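Cardigans: hang or fold? (and how do I fix the shoulder bumps)

kheri_m
Posted 25 October 2022
Okay, settle something for me. My sister says every knit I own should be folded, period. I've hung mine for years because I've got one tiny drawer and a decent closet. But I pulled out my winter stuff this morning and half of it has those little hanger horns on the shoulders. Is it the hangers or am I just doing it wrong?

tanui_knits
Fold! Always fold! Knit stretches under its own weight, and the heavier it is the worse it gets. I had a long gray one grow a good 3 inches on a hanger before I caught on (it's basically a bathrobe now).

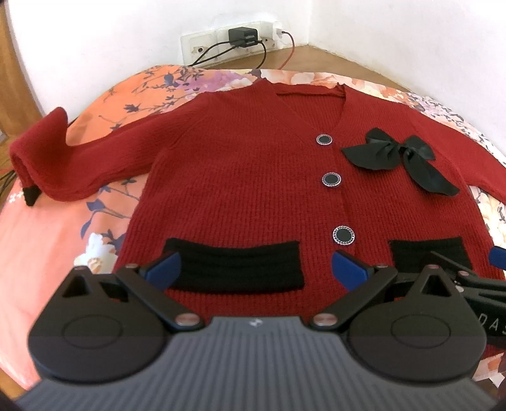 I button everything up first, then sleeves to the back, then in half. If there's a pin or a brooch on it, take that off before it goes in a pile, or it'll snag whatever is on top.

BeatriceMussa
Going to disagree a little. Fine ribbed stuff is okay on a fat padded hanger. I've had a thin navy one hanging since June and it looks the same as the day I bought it. Chunky knits, sure, fold those. Also folding gives you that hard line across the middle, which drives me nuts.

jkoech30
The line across the middle is from stacking too high, Beatrice. Keep the pile low and put the heavy ones on the bottom. Or fold in thirds, so the crease lands somewhere you don't notice.

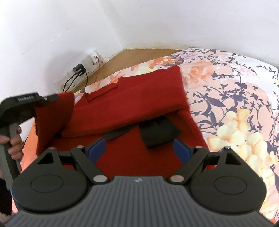 I do mine on the bed since the ironing board is too narrow – you want room for the sleeves. And for the horns, Kheri, dampen the bumps with a spray bottle, pat them down with your hand and leave it flat overnight.

BeatriceMussa
Thirds makes it too bulky for my shelf. I'm keeping my hangers.

kheri_m
Tried the spray bottle on one bump, will report back tomorrow. Does anybody do the thing where you fold the cardigan over the bar of the hanger?

tanui_knits
Yes, for medium weight ones! Fold it lengthwise, armpit over the hook, then tuck the body and sleeves over the bar. Looks goofy but no horns.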